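Finish for a maple board, oil or water-based poly?

gough_creek
2 November 2023
I have a maple board that's going to be a shelf in my daughter's room. I want to keep it pale. I put Zonard oil poly on a maple desk a while back and it went orange by the next July. Is water-based tough enough for a shelf that gets toys dragged across it?

plellano
Water-based, 2 coats, done. Lorix satin is what I use. It goes on milky and dries clear. Sand to 220 first and wipe the dust off with a damp rag.

Tom_in_back_bay
I'd disagree on 2 coats. Water-based goes on thin. I do four on anything kids touch. And 220 is too fine for a first coat on maple, stop at 180.

plellano
I've had a hall bench with 2 coats on it through three kids. It's fine.

gough_creek
Here's the board.

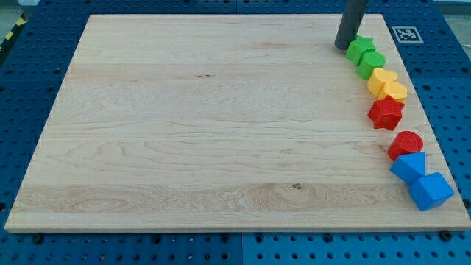 Maple board on the blue bench top, swirly part toward the near edge

Ghizlane Mansour
Nice piece. With swirls like that I'd think about one thin coat of dewaxed shellac first. Water-based alone can leave figured maple looking flat. Blond shellac adds very little color. Leave the small knot alone if it's tight.

Tom_in_back_bay
Shellac under poly is an extra step for not much. Try it on the underside before you commit.

gough_creek
The underside is a good idea. How long between coats? The can says 2 hours.

plellano
2 hours if the room is warm. I wait overnight in my garage.

Ghizlane Mansour
Overnight here too. Finish both faces the same number of coats or it may cup on you. And give it a couple of weeks before anything heavy goes on it.

Tom_in_back_bay
Agree on both faces. Still say four coats.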